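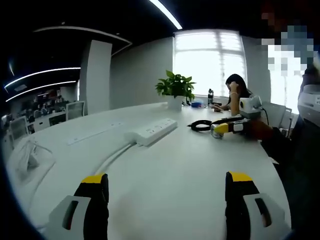 Home Talks Notes Archive Contact

We use cookies to remember your settings. Accept Manage

11/16/19 – Shanti Upadhyay

Speaker notes: house rules for shared robot work areas

Start with scope. These rules cover hand-held grippers and small arms used at a table where other people are also sitting. They don't cover fenced cells. At Isbridge we wrote the first version in December and have changed it twice. Cables come first, as they were our most common finding. A power strip standing on the tabletop with its cable running toward the gripper, and a black cable coiled in the middle, is a normal table. The rule is that power goes to the side away from the hands, and spare cable gets coiled and tied.

Next slide. Numbers from the Awan review. 1,489 sessions logged, 280 with a written remark, 27 stopped early. Say that a stop is not a fault and doesn't count against the operator.

Reach. Two people with grippers at one table agree on who moves first. Say it out loud. Anyone seated at the table and not taking part is told before the session starts. Drinks go on a side shelf. People will object to this one – let them, then move on.

Fingers. Check the tips and the side plates before each session. Replace as a pair. Pumum keeps a paper sheet for this and Akach uses a shared file. Either is fine if it gets filled in.

Pause here for questions, 2 minutes.

Faces and consent. Anyone near a recording device signs first. Visitors too. Faces are blurred before files leave the building.

Last slide is the one-page checklist. Copies are by the door. If time is short, skip the Awan numbers and keep the part on reach.

Sign up for the newsletter to get new notes by email.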